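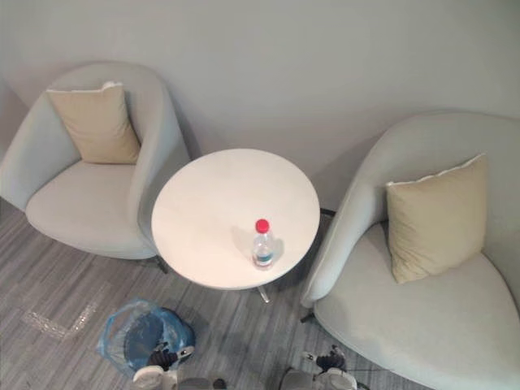 A bench for Orvokki Vainio

In August our town library in Grellatden got a new reading bench, and it carries the name of Orvokki Vainio. I was there in the morning when they took off the cloth. I want to write down what I remember, before I forget the small things.

Orvokki Vainio taught evening classes in our town for many years. Most of her students were women from the fish factory, and most of them could not read a contract when they started. My mother was one of them. She sat in the second row with her coat on, because the heating in the old Toom hall was very bad, and after eight months she wrote her first letter to the pension office. They answered her. She kept both letters in a cake box, and now I keep them.

The money for the bench came from 171 people. The smallest gift was five coins from a schoolgirl, and the largest was 1,000, from a former student who now lives in Nivlow and did not want his name on the list. The association Nadusum, which paid for the classes in the beginning, gave the stone for the base.

There was some argument about the text. One side wanted a long inscription with her titles and her years of service. The other side wanted only her name and the word "teacher". The short version won, and I am glad. I voted for it too, although my cousin still says it looks unfinished.

The mayor spoke too long. After him a former student read a page from the class notebook of her second winter, with all the spelling mistakes, and many people around me cried. I did also – but I had a scarf.

What I missed was a word about the strike. She lost her day job for one year after she helped the workers write their demands, and she continued to teach in the evenings without pay. It is not a secret, everybody over sixty knows it. In the official program there was one line: "active in social life". I wrote to the library and asked if they can put a longer text inside, near the bench. They have not answered yet. My mother waited three weeks for her letter, so I can wait also.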